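Akidstead Repair Hall — Bench and Room Safety Checklist
Filled in January, comments added after the walk-round

What a good visit this was! Seven marks out of the whole sheet need follow-up, and most of them are quick jobs. Comments are longer than usual because there was so much worth passing on.

1. EXITS AND WALKWAYS
Front exit opens fully from inside: OK
Rear exit opens fully from inside: OK
Walkways clear to both doors: FOLLOW UP
Comment: Two crates of donated keyboards by the rear door. Move them to the Furtună shelving, bottom row only. The new floor tape looks terrific and everyone seems to be keeping inside it.

2. FIRE
Extinguisher by the sink, gauge in the green: OK
Extinguisher by the paint cupboard, tag in date: FOLLOW UP
Smoke alarm test: OK
Comment: The alarm is wonderfully loud — you can hear it in the yard with the door shut. Tag number 326 is the one to renew.

3. COMPUTER BENCH
Power cords unplugged before any case is opened: OK
Power supplies left sealed: OK
Side panels stored flat, off the floor: FOLLOW UP
Sharp case edges pointed out to new members: OK 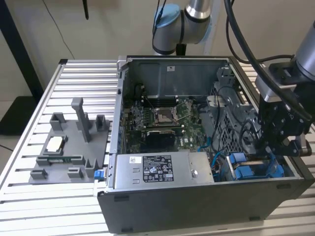

Item 3. Desktop tower on its side, side panel off.

Comment: Love how many people are learning to open up a computer here. Please add a second rack for panels, as the one under the window is full. Screws go in the lidded tins at the end of a session.

4. ELECTRICAL
Outlets firm in the wall, no scorch marks: OK
Test button on bench outlets trips and resets: OK
Extension cords not joined end to end: FOLLOW UP
Comment: One pair found joined behind the sewing table. The Telaso power strip can be moved across from the store room, and then both cords can go.

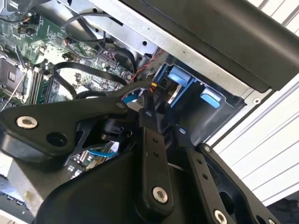
Items 3 and 4. Inside an open desktop chassis.

5. SOLDERING CORNER
Fume fan running at full speed: OK
Iron stands heavy enough not to tip: OK
Eye protection within reach: OK
Hand washing sign up: FOLLOW UP
Comment: Best corner in the building! The sign has fallen down behind the drainer. A fresh copy, laminated this time, would last longer.

6. LIFTING AND STORAGE
Heavy items below waist height: FOLLOW UP
Shelves fixed to wall: OK 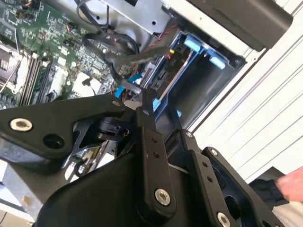
Comment: The old Vevance printers are still on the top shelf and they are a two-person lift, so book a second pair of hands before bringing them down. Step stool is sound, rubber feet all present.

7. FIRST AID
Kit sealed and complete: FOLLOW UP
Accident book on its hook: OK
Comment: Short of small bandages and burn gel. Pen now on a string, hooray.

Next check: March 15, 2020. Leave the finished sheet in the green folder by the kettle.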